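**Palacios Tenants' Association – laundry room notices, thread**

1/ The Palacios Tenants' Association has adopted revised rules for the shared laundry room. They take effect Sunday, February 18, 2024. Please read the full thread before your next wash day.

2/ Booking slots are now 50 minutes for washing and 60 minutes for drying. Slots are reserved on the sheet by the door. Unclaimed slots are released after 6 minutes.

3/ Residents of the Gevach wing will continue to use the two machines nearest the stairs. Repairs to the third dryer have been assigned to Masunitz. A return date will be posted here when the firm confirms it.

4/
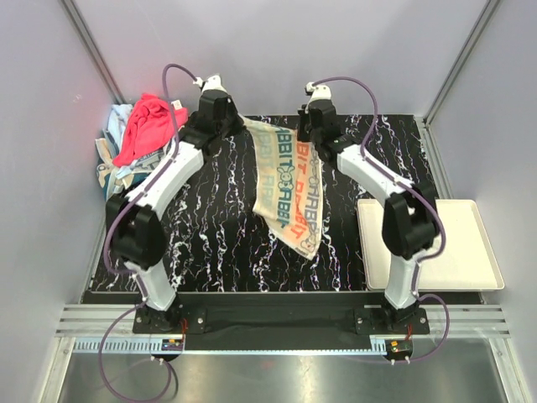
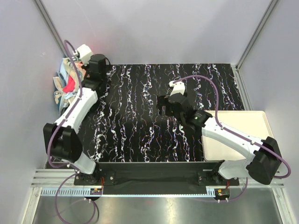
Items left in a machine past the end of a slot may be removed by the next resident and placed on the shelf. Please treat a neighbor's laundry with care. Towels are to be lifted out and folded once. A cream-colored towel with lettering on it, like the one held up in the first picture, is easy to claim later; plain white ones are not, and we ask that these be marked with a room or unit number at the hem.

5/ Items on the shelf are held until the end of the month. After that they are donated. Socks are held in the drawer under the notice board and are not sorted.

6/ Fabric softener sheets must go in the bin. The drain line was cleared in early February at a cost of $1,847, paid from the common fund, and softener sheets were the main item recovered.

7/ Dyeing of clothing is not permitted in any machine. Rugs, pet bedding and shoes should be taken to Vukbridge on the corner, where larger machines are available.

8/ Questions on bookings go to Maite Vallejo. Reports of leaks, noise or faulty card readers go to Tiago Seixas – please include the machine number and the time of the fault.

9/ A printed copy of these rules is posted inside the laundry room door. Large-print copies are available from the office on request.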